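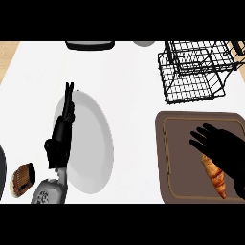 ABOUT US

Flakus supplies and maintains tableware for contract caterers, school kitchens and care homes. The company was set up by Szabolcs Pálfi, who had spent 12 years in kiln maintenance and still signs off every glaze report. We work from a single site at Ravside, where the warehouse, the test room and the office share one building.

What we supply

The core range is white vitrified ware: oval and round plates, soup bowls, side dishes and lidded serving dishes. Plates are sold in cartons of 50. All items in the core range are stocked throughout the year and can be reordered singly once an account is open. Coloured rims are made to order, with a minimum run of 300 pieces per shape.

We also hold the discontinued Mabaso pattern for existing customers. There are 39 shapes left in that series. When a shape sells out it is removed from the list and the nearest core item is offered at the same price.

How we test

Every delivery from the factory is sampled before it goes into stock. Samples are checked for flatness on a surface plate, for rim thickness at four points and for glaze faults under a raking light. A second set goes through repeated cycles in a commercial dishwasher at 81 °C and is then examined for crazing and loss of gloss. Edge chipping is tested with a pendulum striker. Batches that fail on flatness are returned, as rocking plates cause most of the complaints we receive from kitchens that use heated trolleys.

Results are kept by batch number, which is stamped on the foot of each piece. Customers may ask for the report on any batch they have bought. Older reports are on paper and take a few days to find.

Servicing and replacement

Account holders can book a stock check once a year. A member of staff visits the kitchen, sorts the ware into usable, worn and damaged, and leaves a written list. Worn ware with metal marking can often be cleaned and put back into use - we lend the cleaning compound free of charge. Chipped ware should be withdrawn at once and is never repaired.

Brostent, our hire service, provides plates and bowls for short periods such as kitchen refits. Hired items are returned unwashed in the crates supplied. Crates must not be stacked more than five high.

Visiting

The trade counter at Ravside is open on weekday mornings. It closes for the annual stocktake in the last two weeks of August, though orders placed by email are still sent out. Parking is at the rear - please do not use the loading bay.

Page last revised September 12, 2026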